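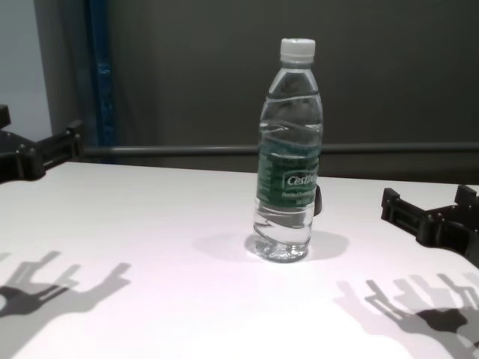
Qual é o volume mínimo de amostra para a análise básica de água?
O laboratório Giltstead exige 500 ml por ponto de coleta. Volumes inferiores só permitem pH, turbidez e condutividade.

Posso usar uma garrafa de água mineral como frasco?
Para parâmetros físico-químicos, sim, desde que seja enxaguada três vezes com a própria água a analisar. Para microbiologia, apenas frasco estéril com tiossulfato de sódio, fornecido na recepção.

Como devo identificar o frasco?
Com etiqueta no corpo, nunca na tampa. Indicar ponto, hora da coleta e nome do responsável.
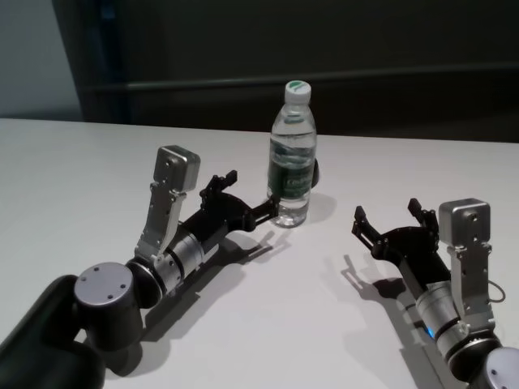 A tinta deve resistir à umidade. Etiquetas ilegíveis implicam recusa da amostra, e a recoleta fica a cargo do cliente.

Qual é o prazo de entrega?
Até 24 horas após a coleta, sob refrigeração, para coliformes. Metais em amostra acidificada admitem prazo maior, conforme a ficha do método. A unidade Klinhom recebe amostras até as 16h.

Deixo espaço de ar no frasco?
Em microbiologia, sim, para permitir a homogeneização. Em compostos voláteis, o frasco vai cheio até a borda.
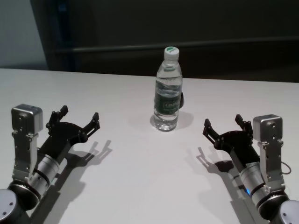 Flor Cusi comentou que, no caso do poço dela, o resultado de nitrato veio em 43 mg/L e o laudo não dizia se o valor era expresso em N ou em NO3. Desde junho, os laudos trazem a forma de expressão ao lado da unidade. Laudos anteriores podem ser reemitidos mediante pedido pelo portal Orkden.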